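Opinion > Workplace > Shared Spaces
Home News Opinion Archive
14 comments | 300 shares

The common worktable at Koritz deserves a firmer policy than it has. Members of the Doolan building paid 2,000 dollars toward its refinishing, and a wood surface of that quality should not serve as permanent storage for large prints.

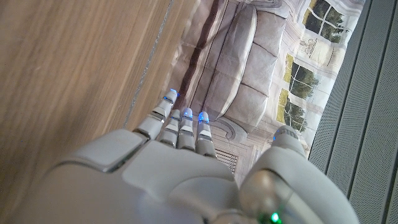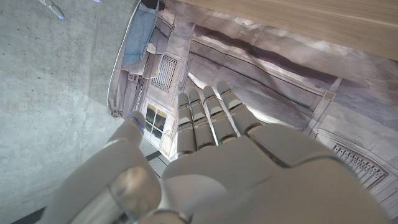

Prints left lying flat and unprotected will crease – and a creased print is seldom displayed again. The management should provide flat drawers and require that every sheet be put away by Thursday evening. The Brundent annex adopted such a rule in July, and its tables are now available to all members each morning. Koritz should do the same.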